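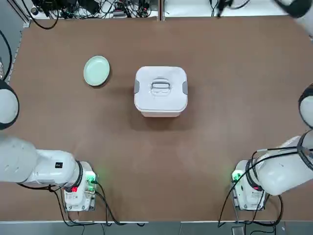

RASTESHAM, March 21, 2024

Cell notes, bench two. Short on time this issue so it's mostly what got done, in the order I found it in my notebook, which is not a great order.

The two-arm cell is back up. It was down longer than planned, first for the cable job, then for the zero job that the cable job turned into. Both arms home properly now, both hold position overnight with the brakes on, and Flikus (the scheduler, for the new people) sees them both again without anyone having to restart it by hand. If you had time booked on the cell and lost it, see the end of this item.

Cables first. The right arm was throwing a joint two fault every so often, never at the same pose, never when anybody was looking. We swapped the joint cable. Fault stayed. We swapped the controller cable. Fault stayed. Leonilde Sampaio finally sat down on the floor with a flashlight and ran the arm through its slow warm-up with one hand on the bundle, and found that when the arm swings out wide the slack gets taken up all at once and tugs on the plug at the base. Plug was seated, latch was closed, strain relief was doing nothing because it was clamped onto the jacket of a different cable. Five-minute fix after two weeks of swapping parts.

So the rule for this bench from now on: loose loops at the base, and leave them loose. It looks messy. Cables still go around the arm and down over the front of the table and I know some of you want to tidy that up with zip ties. Please don't. A tight bundle looks good in a photo and then pulls a connector at full reach. If you must tidy, use the hook and loop straps from the drawer, one finger of slack under each, and run the full wide pose on both sides before you walk away.

Base lights. Got asked about this three times. Green on the side of the base is bus power and it should be lit on both arms any time the cell is on. The left base also has a little red one on the front. On this cell red there means the arm is powered and not enabled yet. Normal when you walk up. It goes out when you enable from the pendant page. If it stays on after enable, don't keep clicking, go look at the enable relay, which sticks. Replacement relay is on order from Văduva and should have been here already. I'll chase it.

Zeroing. After the plug fix the right arm came back with its zero off by a hair. Not enough to see by eye, plenty to miss a lid. We did it again with the pins:

Power off, brakes on, arm folded to the rest pose by hand, two people.
Pin in joint two first, then the shoulder, then the wrist. If the pin doesn't slide in easy, stop.
Power on with pins still in. Write the zero. Power off.
Pins OUT. Count them back into the tin. Then power on.

That last line is in capitals on the sheet as well, for a reason some of you remember from December.

After the zero, the touch test. Tool tip to the four scribe marks on the gauge plate, both arms, and log the error in the sheet. We're using the sheet in the Firnenell folder now, the old one is read only and will stay that way. Left arm passed first go. Right arm needed the zero written twice, the first one didnt save because I powered off too fast. Wait for the page to say it's written. It takes longer than you think it should.

Then the shared frame between the arms. This is the step people skip. Each arm can be perfectly good on its own and they'll still disagree on where the table is, and you only find out when one of them hands something to the other. We ran the full 77 pose routine, no shortcuts, and the solve came out clean on the second try. First try was bad because the calibration board had been leaning on a warm power supply and had a bend in it. Board is flat again, it now lives in the gray drawer, lying down. Lying down please.

Pads and fingers. New finger pads on both grippers. The old ones had gone shiny, and shiny pads on a smooth lid is a waste of everybody's afternoon. Pads are the softer Văduva ones, part 200 on the label. The 400 is the hard one and will fit just fine and will mark things up, so read the label. Two screws per pad, finger tight and then a quarter turn. Don't go past that, the inserts in the fingers are only plastic and we're out of spares.

Gripper force got reset to default along the way when we reloaded the config, which explains the squashed cup. Sorry about the cup. It's set back to the low value, and the low value is now saved in the startup file so a reload won't bring the default back again.

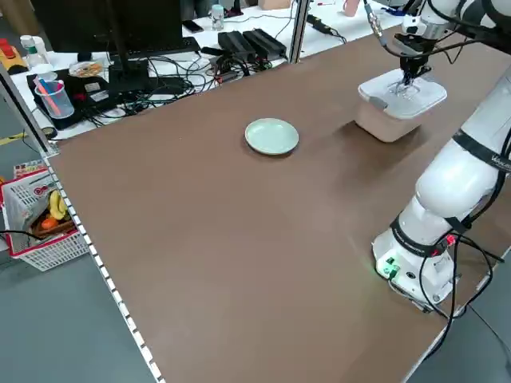
Lid task is the acceptance test for this cell, so it's what we ran last. One container, one plate, nothing else on the brown table, same start layout as always. It's a picky test, which is why we use it. The approach from above has to be right, the two arms have to agree on the table height, and the pads have to find something to hold on a flat lid. Watch the gripper when the fingers are down on top of the lid like that. It should settle and stay put. If you see it creep sideways, the height in the shared frame is off and you go back to the board. If it chatters, that's force, not height. Keep an eye too on the cable coming up off the wrist at the silver connector. It needs to stay clear of the upper link with the arm reaching toward the back of the table, and that's the pose where it'll rub if it's going to.

We ran 296 cycles before calling it good. I wanted more but there's a line for the cell. Log is in the folder. A few of those were stopped by hand, all marked. No joint faults on the right arm, none, and that was the whole point of the exercise.

About the wrist connector while I'm on it. It's a screw collar. It backs off with vibration, slowly, over weeks. Check it at the start of every session, fingers only, no pliers. We had pliers marks on the last one and had to replace the whole tail. There is now a paint line across the collar and the body. Line straight, you're good. Line broken, snug it up and note it on the sheet so we can see how fast it moves.

Weekly care, since people keep asking for it in one place:

Wipe the table with the dry cloth. No spray. Spray leaves a film and the table goes reflective, and the overhead lights already put enough of a glare on it for the cameras.
Check the base bolts on both arms with the small torque wrench. The setting is written on the handle.
Look down the side rail for anything that's worked loose. Same for the posts. Push on them. If a post moves, the camera calibration is gone and there is no sense in running anything till it's redone.
Slow warm-up on both arms, hand on the cables at the base, as above. You're feeling for a tug.
Pads: look, wipe with the pink wipes, look again. Shiny means change them.
Touch test on two marks is enough for weekly. All four if anything was unplugged.
Sign the sheet. Initials that somebody else can read.

The back desk. This is more of a plea. It's a shared desk, fine, things pile up there, but the cell's power bricks live in that pile. Last month one got unplugged to make room for a phone charger and we spent a morning hunting a fault that didn't exist. Anything with a black brick on it, leave it plugged in till you've asked. We'll get labels on them. Same goes for drinks, cups go well back from the cables or ideally in the other room. And props go back in their basket on the floor when you finish, not on the desk.

Stops. Both stop buttons tested after the work, plus the one in software. Test them yourself at the start of your session, it takes no time. With the stop in, both arms should drop to brakes together. If one lags, stop using the cell and come find me.

Still open: the enable relay. A spare tail for the wrist connector. A proper strain relief for the right base, the current one is clamped to the correct cable now but it's still the old clamp and I don't love it. Leonilde is drawing up a bracket that puts the clamp on the base plate, and if it works out we'll do the left arm to match. Also the warm-up script needs the wide pose added for the left side, it only does it on the right at the momment. Do it by hand until then.

Lost bookings: your slots were moved to the front of the next block in Flikus. Check that it got your name right, it merged a couple of people. If your run needs the hard pads tell me before, not after, and put the soft ones back when you're done. Next issue is bench three, assuming the conveyor parts show up.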